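Gasham Allotment Society – notes from the April meeting

Present: 14 members, with Anqi Shao in the chair. Hongmei Xue took the notes. Started 7.30 pm.

Last month's notes were agreed with one correction: the tap on the lower path was fixed by Bai Plumbing, and we should have said thank you. Thank you!

Seed swap
What a morning! We had 101 packets on the tables by ten o'clock and most had gone by noon. The Bonari beans went first, as ever (Hongmei still has a few if you missed out – ask her nicely). Anqi would love to do it again in autumn with garlic and onion sets, and everyone was in favour.

Water butts
Two quotes received. Claltik came in at £48 a butt including the stand, and the meeting agreed to order for the top plots first. Please don't move the old ones until the new ones arrive.

Compost
The left-hand bay is ready and it is gorgeous stuff, dark and crumbly. Two barrows per plot to begin with. No bindweed roots in the middle bay, please.

Open day
Lots of ideas here! Plant stall, teas, a tallest sunflower contest for the children and a scarecrow trail if enough plots join in. Names for the tea rota to Hongmei.

Any other business
Plot 2 is free again and will be offered to the next person on the list. The shed padlock has a new code, so ask Anqi.
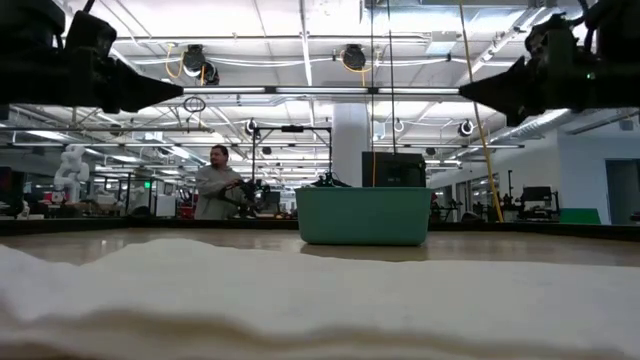
Next meeting in the hall at the same time, and do bring spare tomato seedlings if you have them – the windowsills must be groaning by now.

3 comments | 5 shares
Contact the society | © Gasham Allotment Society | Back to top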